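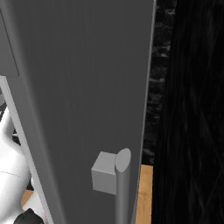

About Modden

Modden makes practice kitchens for robots. They are simulated, so they take up no floor space and never need wiping down, and they come with doors that stick, drawers that sag and handles that somebody once thought looked nice. If your robot can get through one of ours, it has a fair shot at a real one.

The company was started by Huw Hughes and Isamu Nakajima, who had spent several years at a firm that built service robots and a good part of those years watching them lose to a refrigerator. Huw came from appliance repair. Isamu wrote physics code for a game studio, where his job was to make barrels roll properly. Between them they knew how a hinge fails and how to fake one, and in April of their last year there they handed in their badges and rented two desks above a tile showroom in Trinmont. We still have the desks. We have since added chairs.

What we sell

Our main product is called Mallet. It is a library of 28 rooms, mostly kitchens, with a few pantries and one laundry room that a customer asked for and then decided against. Every door, drawer and lid in it moves, and you can set the weight, the friction, the swing and the pull of the seal for each one. Load your own arm model, pick a room and start opening things.

Each room can be shuffled into 1000 versions. The cabinets shift, the lights change, the handles swap from bars to knobs to those little recessed grips that are hard on people too. Robots that learn in one perfect kitchen tend to become very good at that kitchen, and we would like to spare you the demo where you find this out with guests present.

Harnach is the add-on for teams who want to see what the arm sees. It lets you put virtual cameras wherever your real ones are going to be, including the bad spots. Wrists are popular. So is anywhere that gives you a grand view of a door and very little else – if that is what your robot will have to work with, better to know early.

What we don't do

We don't build robots. We are asked this weekly. We also don't train your policy for you, though we will read your logs and make sympathetic noises, and support customers get a call with Isamu, who makes fewer noises and usually finds the problem.

Who we are now

There are 17 of us. Seven work on physics, which sounds like plenty until you try to model a rubber door gasket. The rest build rooms, answer email or argue with Huw about hinges.

Trials run for 28 days and include all the rooms, even the laundry. Write to the front desk and tell us what arm you use and what it keeps failing to open.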